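How to write a letter of condolence

Keep it short. One side of a sheet is enough, and most people find they need no more than 163 words.

Start with the person's name and say plainly that you are sorry. Use the name of the one who died in the first two lines. Then give one memory of them, as exact as you can make it: a lift home, a joke at work, the way they answered the phone.

Write it out in rough first, then copy it by hand. Patterned paper is fine if the pattern keeps to the edges and leaves you room to write. 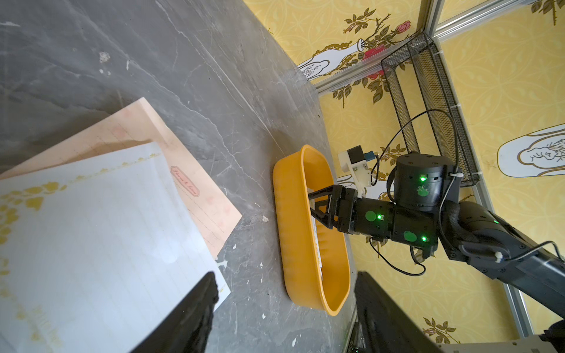 Safta Căpraru wrote in to say that she would leave out any offer of help unless it names a day and a task, as she had 3 dozen letters saying "anything you need" and rang none of the senders.

I agree with her. "I can do your shopping next week" is easier to accept.

Avoid "at least" and anything about time healing. Don't ask questions that need a reply. Sign with your full name if the family may not know you, and post it even if it is weeks late.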